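Irton Hall Social Group
Minutes of the March planning meeting
Held in the side room, 7 pm

1. Last meeting's minutes
Accepted, with one correction. The minutes said the new shelf "will solve the storage problem." Two members asked for "will" to be changed to "may." Changed.

2. Cups for the spring supper
The chair reported that the orange cups with the wavy sleeves have been bought from Aquino, 400 of them, at a total of $87. The supplier describes them as sturdy and good for hot drinks. Several members wanted to know who says so besides the supplier. The chair said the price was good. It was pointed out that the price was also good on the napkins last year, and we all remember the napkins.

There was a long discussion about whether the ridges do anything or are just for looks. One member believes they keep fingers cool. Another said that is what the ridges are supposed to do and she would like to hold one full of coffee before agreeing. No coffee had been made, so the matter was left there.

The children's table wants to use some of the cups for a stacking game. The suggestion is two cups upside down with one across the top, then larger stacks as the players get braver. The secretary doubts this will keep anybody busy for the 20 minutes set aside in the program. The member proposing it said it is harder than it looks. The secretary asked for it to be recorded that she has stacked cups before. 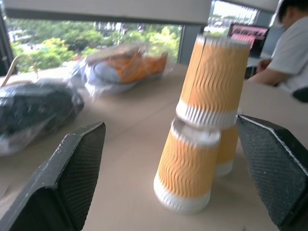

3. Wrapped items for the gift table
Still no list. The plastic-wrapped things are being put out on the same table as the cups, and members could not agree on what should count as a gift and what is just stock. The chair thinks the wrapping makes everything look new. The view from the back of the room was that it makes everything look the same.

Agreed: each item gets a paper label before it goes out. Also agreed, after some grumbling, that the label has to say what the item is. "Assorted" will not be accepted.

The offer from Mornell to supply gift bags was read out. It is free for the first 6 bags and the letter is vague after that. Secretary to write back and ask for the price of the seventh.

4. Dinurwood visit
The Dinurwood group would like to come to the supper and bring a dessert. Last time the dessert was a bag of ice. Members are willing to have them if the dessert is named in writing first. Vote: carried, 2 against.

5. Any other business
The side room heater was raised again. The landlord's position is that it works. Members kept their coats on.

Next meeting in April, same room, 7 pm. Bring a cup of your own until item 2 is settled.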